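Flomenport学生机器人社"收纳桌"项目进入校际展示阶段

（Flomenport，六月）Flomenport学生机器人社今天宣布，由社员自己设计和搭建的双臂操作平台Gimside，将参加本月在Mogensen活动中心举办的学生项目展示。这个项目从去年秋季学期开始，题目是让两只机械臂在一张桌面上学习收拾小东西，把它们拿起来，再放到指定的位置。

项目的指导老师是Inna Kobzar。她在社里教授控制基础课，同时负责本次展示的准备工作。她介绍，社员在一开始选择题目的时候有过比较长的讨论，有的同学希望做移动小车，有的同学希望做机械臂。最后大家决定做桌面操作，理由是桌面的任务容易重复，也容易看到自己的错误在哪里。

"我们的学生大部分以前没有写过控制程序，"Inna Kobzar说，"他们第一个月只学习怎么让夹爪平稳地打开和关闭。这个过程有一点慢，但是我认为这是必要的。后来他们调整轨迹的时候，就不那么害怕了。"

平台的任务分成两类。第一类是单臂任务，由一只机械臂完成抓取和放置。第二类是双臂任务，两只机械臂需要轮流进入同一个区域，不可以互相碰撞。社员为两类任务分别写了操作规则，并且每次练习以后都要填写记录表。到本学期结束，社里一共保存了510条练习记录，其中双臂任务的记录几乎占一半。
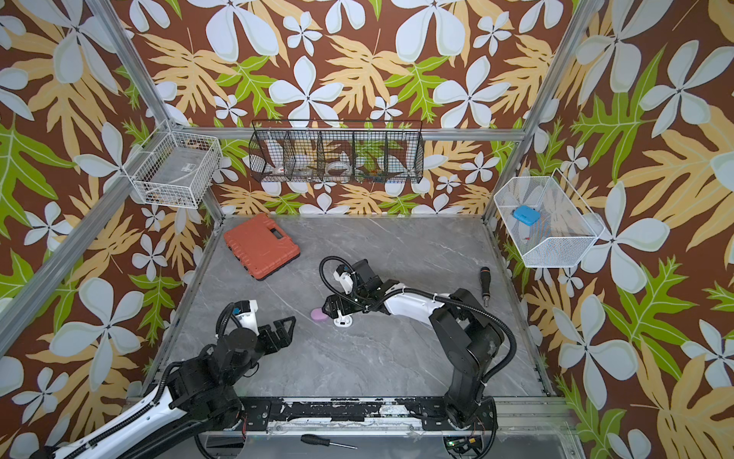
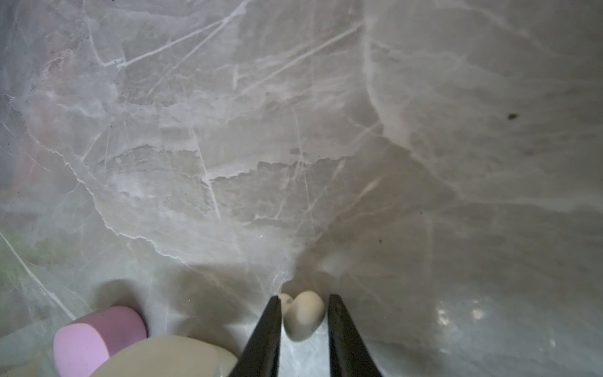
图一：Gimside平台的工作区，两只机械臂与挂在墙面上的铁丝篮。图二：从夹爪附近看到的大理石纹桌面，两指之间是蛋形小物件。

在小物件的练习中，社员认为蛋形的物件是最困难的。它的表面是弯的，夹爪的位置如果偏一点，物件就容易滚走。负责夹爪程序的小组先后试了两种接近方法：一种是从正上方下降，另一种是先在旁边停一下，再慢慢靠近。目前社里使用第二种方法，不过小组成员表示，还需要更多的练习才可以下结论。

除了程序以外，社员也花了很多时间在平台的整理和维护方面。按照社里的规定，每一次开始练习以前，值班的同学要检查螺丝和电缆，确认机械臂可以回到起始位置。练习结束以后，工具要放回原来的地方，记录表要当天交给组长。Inna Kobzar认为，这些习惯对学生将来的学习和工作也是有帮助的。

本次参加展示的队伍由四名社员组成，分别负责双臂协调、夹爪程序、记录整理和现场讲解。展示当天，队伍会进行单臂和双臂两个环节的演示，上午和下午各有一场，下午场从两点开始。演示以后，观众可以向社员提问，也可以翻阅练习记录的打印本。社员特别希望和其他学校的同学交流失败的经验，因为在他们的记录里面，失败的部分写得最详细。

本项目使用的夹爪练习课程，是社里与Plollano教育工作室一起编写的。课程的中文讲义将在展示结束以后提供给有兴趣的学校，老师可以按照自己学生的水平进行修改。讲义包括安全规则、基本控制练习、记录表的样式，以及社员写的常见问题说明。

下个学期，社里计划招收新的社员，没有编程经验的同学也欢迎报名。新社员会先跟着老社员参加单臂练习，通过安全考核以后，再进入双臂小组。社里还打算增加新的物件种类，并且改进两只机械臂之间的等待规则，现在的等待时间还是比较长。

关于Flomenport学生机器人社
Flomenport学生机器人社是面向中学生的课外社团，开设控制基础、机械搭建和编程入门等课程，每个学期组织社员完成自选项目。

媒体与学校联系
联系人：Inna Kobzar，项目指导老师
希望参观或者索取讲义的学校，请在展示开始以前与社团办公室联系。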